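4.2 Sorting scrap by hand and by arm

I spent most of August at the Wendcombe bench, and what surprised me was how much people still sat with the arm. Bahman Jafarzadeh used to clear over 1,000 scraps a shift by himself. Now he keeps a hand near the table edge and talks to whoever walks by (mostly me!). 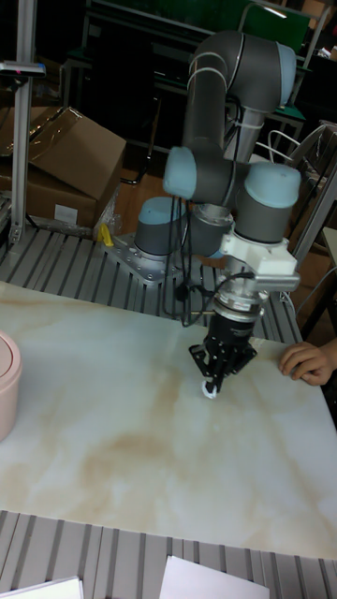
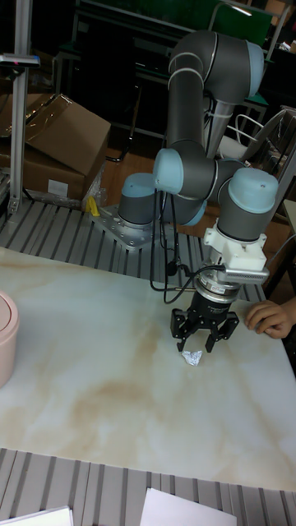
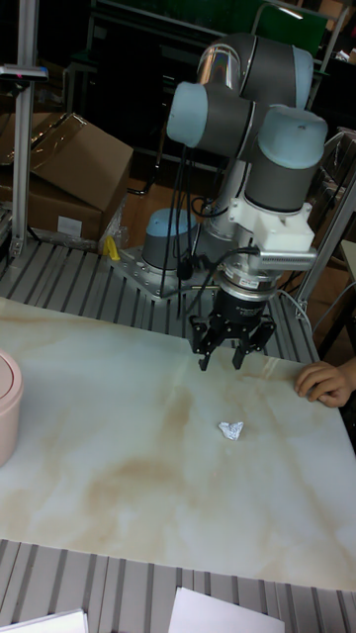
Figure 3. The arm at the marbled table, with a person's hand resting at the right.

4.3 What changed in the day

He told me his wrists feel better but the shift feels longer, and I heard that a lot at Wendcombe. Two people asked for their old stations back.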